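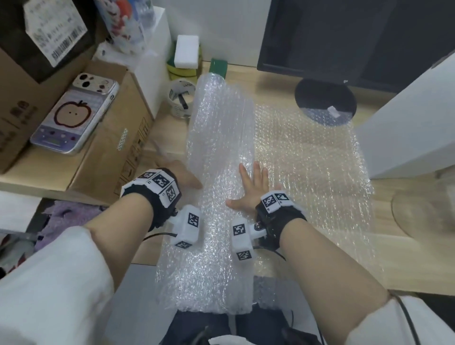

Keep the bubble wrap

Most households throw bubble wrap away within an hour of a parcel arriving. The knife goes through the tape, the thing comes out, and the wrapping goes into the bin with the receipt. A few months later the same household needs to post a lamp to a relative, and somebody goes out and buys a new roll.

I think this is a bad habit, and an easy one to give up. Bubble wrap should be flattened, rolled and kept, in the same way that people keep string, jam jars and decent carrier bags. It is a tool that happens to arrive free.

I came to this view through work. For six years I packed orders for a small shop in Cimville that sold secondhand china, and we sent out 40 parcels in a good week. The shop bought almost no wrap in that time. Nearly all of it came in round other things – from auction houses, from house clearances, from customers who had heard we would take it. It went out again round teapots. Some of it must have crossed the country several times.

The usual objection is that used wrap is no good because the bubbles have burst. Some have. But a sheet with a handful of flat bubbles still does its job, and if you are worried you add another turn. What ruins wrap is how it is stored. Stuffed into a cupboard in a ball, it creases, the bubbles along the creases go, and when you pull it out half the cupboard comes with it. People who say they tried keeping it and gave up nearly always kept it in a ball.

A roll takes up less space and stays usable. You need a desk or a table with a clear stretch in the middle, or a clean bit of floor. Lay the largest sheet down flat and put the smaller ones on top, all running the same way. Peel off any old tape first, and if it won't come, cut round it. Start at the end nearest you and keep both palms flat on the roll as you go. Fingertips dig in. Flat hands spread the pressure and keep the two ends level, so you don't finish up with a cone. Don't try to squeeze all the air out. The air is what you are saving.

When it is rolled, put one short piece of tape across the join and fold the end of the tape under so there is a tab to pull. I have seen people go round and round a roll with parcel tape as though it might escape, and then have to cut through three layers of good wrap to get in again.

Boxes deserve the same treatment. A cardboard box that has made one journey will generally make another, provided the corners are sound and it hasn't got damp. Cross out the old label, leave the handling marks alone, and store it flat if you have the patience to tape the bottom again. I usually haven't, so mine stay open and the rolls stand inside them.

I know the argument that all this is beside the point, and that the proper answer is for sellers to use paper and stop sending plastic at all. I agree with it as far as it goes. Kadlec, where I buy printer ink, changed to crumpled paper last year and nothing has arrived broken. But plenty of firms haven't changed, and the plastic is in the house whatever I think about it. Refusing to reuse it on principle only means it is thrown away sooner. It rarely goes in the kerbside recycling either. Ours in Fondton won't take it, and the nearest place that does is a bus ride away.

There is also the question of money, which people tend to wave off. The last time I priced a roll of the wide sort, it cost more than the postage on the parcel I wanted it for. When my sister moved house we wrapped every glass, plate and picture frame she owned, 526 things by the list she made for the insurance, and we bought none. It came from her loft, my spare room and a neighbour who was pleased to see the back of it. Somebody paid for all that wrap once. She didn't have to pay for it again.

The stronger objection is clutter. I take this one seriously, having visited homes where every box for years had been kept and there was nowhere to sit. Keeping things can turn into a way of not deciding. So there has to be a limit, and I think the limit should be a place and not an amount. Mine is the bottom of one wardrobe. When that is full, the next roll goes to someone else. Charity shops often want it, especially the ones that sell crockery, and so do people who sell things online from home. I put a notice on the Prastik message board last August offering a bag of it and had replies before teatime.

Some wrap should go in the bin. Anything that has been round food, anything that smells of smoke or damp, and anything that has gone brittle with age. Scraps smaller than your hand are only useful for stuffing into mugs, and you will never have that many mugs to send. Be strict about scraps and the rest stays manageable.

I would also say, to parents in particular, that a child can have one sheet to pop and the others are off limits. I have held this line with two nephews, with mixed results.

The whole job takes less time than putting the kettle on and waiting for it. It's best done straight away, while the box is still open and the tape is still on the desk, because a sheet left on the floor will be walked on by everyone in the house. Flatten it, roll it, tape it once, put it away. The next time you have something breakable to send, have a look in the wardrobe before you go to the shop.

Related

Brown paper and how to fold it
The drawer where the string lives
What a removal firm taught me about plates
Letters: readers on carrier bags

Contact | Copyright the author, all rights reserved | Back to top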